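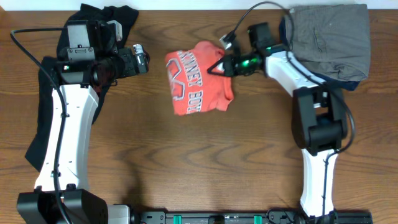 What we pay for when we buy a folding kit

July 18, 2023

By Jolene Kereama

In March I got the Ledari on loan, a kit with two arms that the firm Vatby sells to small laundries and to schools. I have read many reviews of it since. Almost all of them speak about speed, and I think this is the wrong thing to ask of it.

My neighbour folds a T-shirt faster than I can look. No kit on this table will catch her, and the seller does not promise it. What I want to know is simpler – can I give it a shirt that is not flat, with creases and one side bunched up, and go to make my tea? A demonstration with a shirt ironed and laid straight tells me nothing. My shirts do not come like this from the basket.

For this reason I value the second arm more than any other part. Koneck offers a kit with one arm for less money, and I understand the temptation. But cloth is soft, and when you pull it from one corner only, the rest follows as it likes. With a grip at each end you can at least stretch it. 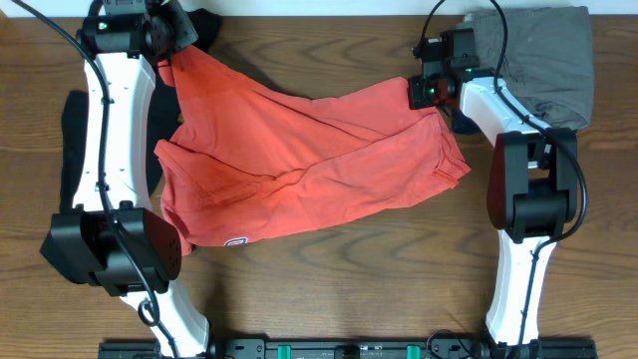

The price, and who should pay it

The Ledari costs 1394 pounds, plus 50 for delivery. For a family this is too much, in my opinion. For a school it is fair, if the teacher has patience. Kaczmarczyk, the shop which lent me mine, gives a guarantee of two years, and I would not buy without it.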